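Equipment Care at the Malten Recreation Center

Theresia Reisinger has managed the equipment room at the Malten Recreation Center for 23 years. She spoke with the newsletter in May about the badminton program and its supplies.

"Members ask why we keep plastic shuttlecocks," she said. "For evening play they last, and beginners can see the yellow ones well." The center bought 1,000 last season.

Each one is checked on a table before it goes back into storage. "I look at the rim of the skirt first, then the place where it meets the base," Ms. Reisinger said.

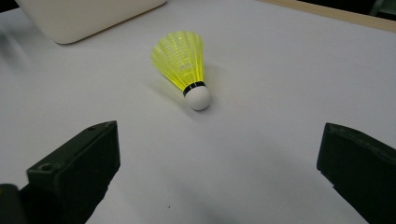
A yellow shuttlecock lies on a white tabletop.

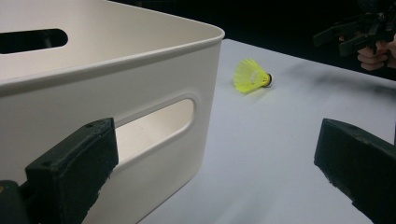
Storage and Returns

Shuttlecocks are kept in open plastic bins - never in closed bags, which she says bend the skirts. "A bent skirt wobbles in flight, and then people blame their racket."

Players are asked to return shuttlecocks to the desk by 9 p.m. Damaged ones are set aside for the junior classes, where they are used for serving drills.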